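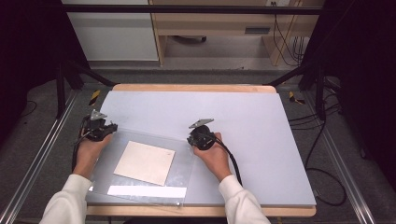
Two hand-held grippers and a clear acrylic sheet on the board.

Purba: dance band bookings in Eststead and Venport

Release 2

What this is

Purba is a table of dance band bookings from two neighboring towns, Eststead and Venport, in the years when a working band could play a supper club on Friday, a union hall the night after, and a church picnic before the horns had cooled off. It holds over 600 bookings by 53 bands. Each row is one band, in one room, on one night, with a note on where I found it and how much I trust it.

I started this to settle a question about a single trumpet player and got completely carried away. Once you line up the newspaper ads against the ballroom ledgers, you start seeing the whole circuit: who filled in for whom, which leader lost his Friday spot, which band changed its name and kept the same bus. I love this stuff, and I hope you find things in it I haven't noticed.

What's in the folder

bookings.csv is the main table. Start there.

bands.csv has one row per band, with every spelling of the name I've run across.

rooms.csv lists the halls, clubs and ballrooms, with street addresses where I have them. A few rooms moved across the street or reopened under a new sign, and those get a separate row with a pointer back to the old one.

sources.csv says what each source code stands for. Newspaper ads, ledger pages, handbills, union cards, letters and taped interviews all have their own codes.

changes.txt is the running list of corrections.

Columns in bookings.csv

booking_id: a plain running number. Numbers are never reused, even when a row gets pulled.

date: year, month and day. If the day isn't known, it's left blank and the month stands alone.

band_id: matches bands.csv.

room_id: matches rooms.csv.

billed_as: the name just as it was printed or written, typos and all. Please don't clean this column up! The misspellings have helped me match ads to handbills more than once, as the same printer tended to make the same mistake.

source_code: matches sources.csv. If there's more than one source, the codes are separated by a semicolon, strongest first.

trust: a score that tops out at 100. See the next part.

fee: what the band was paid, in dollars, only when a ledger or receipt says so. Mostly blank. I don't fill it in from memory, mine or anyone else's.

notes: free text. Some of it is rambling. Sorry, but also not very sorry.

How the trust score works

A row scores 100 when a paper source from before the date and a paper source from after the date agree - an ad announcing the dance, say, and a ledger page showing the door money. An ad by itself scores lower, and a memory by itself scores lower still. Bands canceled. Buses broke down. A leader could take sick and his brother-in-law would front the group under the old name, and the ad would never know the difference.

The interviews are wonderful and I'd never want to be without them, but people telling a story after so many years will slide two nights together into one good one. I've done it myself about shows I attended! So an interview can add a row, and it can explain a row, but it can't push a row to the top score. When a tape and a ledger disagree, I keep the ledger date in the date column and put the other version in notes, where you can weigh it for yourself.

Where the material came from

The Venport side leans hard on the booking ledgers of the Plena Ballroom. They're a joy to work with: big columns, steady handwriting, and remarks in the margin such as "too loud for supper" and "bring back in March." The ledgers run without a gap except for one volume with water damage along the bottom, where the last lines of each page can't be read. Bookings on those lines come from the newspaper only.

The Eststead side is patchier. No ballroom there left a ledger that I know of, so it's built from ads, handbills and a shoebox of union cards. Eststead halls also liked to advertise "music by a popular local orchestra," which has cost me many evenings. Those ads are left out unless another source gives the name of the band.

Known problems

Venport looks busier than Eststead in this table. Don't read too much into that. It kept better paper.

Small weeknight jobs are badly undercounted in both towns. A trio playing for tips in a hotel bar rarely made the paper, and the leader had no reason to write it down.

Women who sang with these bands are hard to trace. Ads would give a first name, or a stage name, or just "girl vocalist." Where I could tie a singer to a booking she's in the notes, but there's no separate table yet, and there should be.

Two bands used the word Melodians at the same time. I've split them by hometown and drummer, and I feel good about most of the split. The rows I don't feel good about are flagged "Melodians?" in notes.

Weddings and private parties are in only when they were advertised or written up.

Good uses, and one bad one

Family researchers have been the happiest users so far. If your grandfather played sax in either town, search billed_as and notes both, and try every spelling you can stand. The table is also good for mapping how a band worked its way from picnics up to the bigger rooms, and for putting a rough date on a photo when you know the hall and the lineup.

Please don't use it to rank the bands by how popular they were. The surviving paper decides who shows up here, and a beloved band that always played the same ledgerless hall can look like it hardly existed.

Opening the files

Everything is plain CSV in UTF-8, with a header row. Any spreadsheet program will open it. Watch the date column, as some programs like to "help" by turning a bare month into the first of that month. Import it as text and you'll be fine.

What changed in release 2

All Plena Ballroom rows were checked against the ledger pages a second time. The trust score replaces the old yes/no column, which was hiding too much. Room addresses were added. Several bookings were moved by a week after I found that one paper printed its dance page early and wrote "this Friday" when it meant the one after. That fix alone cleared up a bunch of nights when a band seemed to be in both towns at once - what a relief.

Using and correcting it

Copy it, chart it, print it out and mark it up. Please name Purba and the release you used, and keep the source codes with any rows you pass along.

If you have a correction, send the booking_id, what you think is wrong, and what you have that shows it. A phone snapshot of a handbill is great. A story with no paper is welcome too, and will go in with its own code. Corrections are listed in changes.txt in the order they come in, including the ones I'm still chasing.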